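Household Chores Pilot: Where We Are
Progress report to the Maldonado fund
Gervasio Cisternas, Clinditwood
Sunday, May 26, 2024

Hi all, and thanks for being patient with me on this one. I know it was supposed to land a couple of weeks ago. You asked me to skip the charts this time and just tell you whether the machines can do the chores yet, so I'll try (the charts are in the shared folder anyway if you miss them).

Short version: some of them, some of the time, and the bathroom is still beating us.

We've logged 2,576 demonstrations since December, by hand, with a person holding the grippers and doing the chore themselves. Laundry and table clearing make up most of that. The bathroom set is 367 so far, which is less than I promised you. I had us down for more, but we lost most of a month when the first tub wouldn't fit through the door at the Vosen site and we had to go find a narrower one. Lesson learned, and I now own a better tape measure!

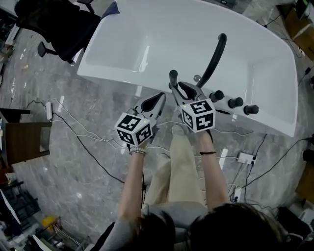
3 min read

Faucets and knobs are where I've put most of my attention this quarter. A short round knob on the rim of a tub sounds like the easiest thing in the house, and for a person it is. The jaws have to come down on either side of it, close evenly, and then turn without sliding up and off the top. When one of us is holding the gripper we make tiny corrections all the way through and don't notice we're doing it. The policy we trained in the spring gets to the knob fine. It grabs a bit too high, turns its wrist, and comes away with nothing. Out of 40 test runs it finished the turn 30 times, and that was with the tub dry and the lights just how we like them. I would not put it in anybody's house on those numbers.

Shiny white surfaces are the other headache. Reflections move when the cameras move, and the depth estimates get wobbly near the basin. Dumik (our tracking software, for those newer to the project) handles the marker cubes very well, so we always know where the hands are. Knowing where the tub is takes more work. I've asked the team to record the same chores under three kinds of lighting and we'll see if that helps.

The good news is laundry. Picking up towels and getting them into a basket works well enough now that I've stopped hovering over it. Folding is still slow and kind of ugly, but a towel ends up folded, and in December it ended up on the floor. Clearing a table is somewhere in between: plates yes, glasses mostly, forks no.

On money, we're under budget on equipment and over on people's time, which you probably guessed. I'd like to move what's left of the equipment line into recording hours, mostly for the bathroom. Nothing else changes.

Next up is wiping down the tub, which means cloths, which means I'll be complaining about cloths in the next report. I also want to retest the knobs with softer pads on the jaws. Could you let me know about the budget move before we book the Vosen space again? Call me if it's easier, I'm around most mornings.

Gervasio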